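About Prunura: handling work and the people who do it
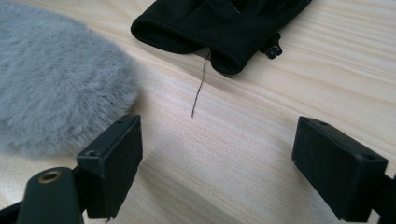 Page last changed: May 20, 2020

Prunura repairs, cleans and re-issues small textile and soft goods for hire companies, outdoor centres and film crews. Gloves, covers, straps, pads and linings arrive mixed, are sorted on benches, checked, mended where needed and packed for return. The firm employs 28 people on one site. The page sets out how the handling work is organised, which parts of it are being automated, and what the change means for the staff concerned.

Soft items are hard to automate. A metal bracket has the same shape each time it is picked up. A glove does not. It may lie flat or folded, its cuff may be open or turned in, and a strap or loose thread may be pulled along with it. Long-pile fur is harder still, as its outer edge is not where the gripper meets resistance. For these reasons the firm did not buy a finished sorting cell. It began with the bench staff and recorded how they wanted an item approached.

Hand-held gripper work

The method in use is simple. A member of staff holds a two-finger gripper and carries out a bench task with it: pick, turn, place, release. The fingers end in flat-faced black block pads which close towards each other, and a camera on the tool records each attempt. The recordings are used to train the arm that will later do part of the same work. Tasks are kept short. A black glove on a plain wooden tabletop, with grey fur to one side, is a typical layout.

Every attempt is logged, including the poor ones. To date 2974 attempts have been accepted into the set. An attempt is rejected if the item leaves the bench or if the operator helps with the free hand. Dropped items are kept in the set and labelled as drops.

Loose threads have their own code in the log. On the sorting bench a loose thread decides whether a glove goes to packing or to mending, and that decision stays with a person. The arm will be asked to present the cuff to the inspector and hold it still.

What changes at the bench

Sorting was previously a full-shift post. It involved repeated reaching and a good deal of standing, and was the post most often swapped away on the rota. Under the present arrangement no one sorts for longer than 40 minutes at a stretch. Gripper sessions count as bench time and are paid at the inspection rate, which is higher than the sorting rate.

Three posts have been rewritten. The two sorting posts are now described as sorting and inspection. The third, bench lead, has taken on the labelling of recordings and is held by Idun Tangen, who worked on the mending side before that. No post has been removed. The firm has agreed in writing with its staff that hours freed by the arm go first to mending, where the backlog is longest.

Not all of the change has been welcome. The early tool was too heavy for some wrists and was withdrawn. Labelling is slow, and several people have asked not to do it - the rota allows for that. Talking at the bench has also become less frequent during sessions, and this was raised at the last staff meeting. Sessions are now run in pairs.

Who does what

Technical work is led by Hòa Cù, who joined from the packaging trade and is responsible for the tool, the arm and the safety file. Pads and mounting arms are made to our drawings by Brondel. Storage and handling of recordings is contracted to Fosora, and recordings are used for training the arm only. They are not used to measure individual speed. Wattanapong supplies the hire stock on which most of the trial tasks are based and has seen the results, good and bad.

Next stage

The arm will be placed on one sorting bench in June, behind a fixed guard, with a member of staff at the adjoining bench. It will handle 3 item types at first: gloves, flat straps and folded covers. Fur items remain a manual task until the drop rate comes down. The trial can be stopped by anyone on shift, with the reason entered in the log afterwards.

Written questions on any of the above go to the bench lead and are answered in the order received.

3 shares
0 comments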